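The Flornen build

Half four in the morning and run 1,857 had failed the same as the one before it. Approach, slow, slow, stop. Planner says goal reached. Nothing in the grasp.

Deividas Hunt put his forehead on the desk. Cold desk. Nice.

The demo was at nine. Venckus wanted it in the simulator first, clean, then on the real arm, and Venckus would be there in person with that little notebook. Lukilel had promised them in May. It was still, just about, May.

"Again," he said to the empty office, and typed it.

The log ran up the screen. Perception fine. Pose estimate fine, steady as a rock. Planner, which they called Jestiva after a song no one could now remember, found a path in 123 milliseconds and sounded pleased with itself, if a log can. Then the controller took over and it all went quietly wrong in the last little bit. Always the last bit.

He'd changed the gains. Changed them back. Blamed the fingers, blamed the collision mesh, blamed Oona who wrote the collision mesh and was asleep like a decent person. Written her a message. Deleted it. Written a nicer one. Deleted that too.

Tea. No milk. Tea anyway.

He paused the sim with the arm squared up to the rack and opened the wrist view, full size, and just looked at it for once instead of at the numbers.

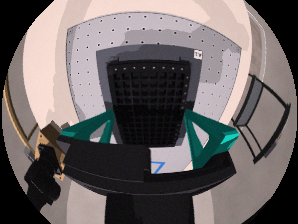
Why would a planner say it had reached the goal when the gripper hadn't?

Because it checks the goal in its own frame, and if that frame is a bit off from the one the controller uses, both can be right by their own sums and still disagree.

He'd said that once to a room of new starters. Same words nearly. Had a slide for it and everything.

Frames. Oh you idiot.

He went digging. Config, old config, the folder called old_old. There it was, the tool offset, set in two places. One for Jestiva, one for the controller. Someone had updated the first when the fingers were swapped for the Flornen build and never touched teh second. Someone. He looked at the commit. D. Hunt, 1,973 lines changed, message: "tidy up".

He laughed, then he didn't. All night on it. He had nearly rung Oona at two.

One line. He copied the number across, then thought better of it and made both of them read from the same file, which took twenty minutes more and broke a test, and then another test, and then neither. Outside a bin lorry was going backwards down the whole street by the sound of it. The window had gone grey.

Run 1,858. He couldn't watch. Watched.

Approach. Slow. Slow.

It didn't stop where it always stopped. It carried on, a tiny bit further, hardly anything, and the fingers began to close, and the contact flag went from nought to one and stayed there.

He sat with his hand over his mouth. Set it going for 900 more, random starts, and went to find somewere that would sell him milk.

On the stairs his phone buzzed. Oona, up early.

"did you ever look at the tool offset?"

He stood there a good while working out what to put.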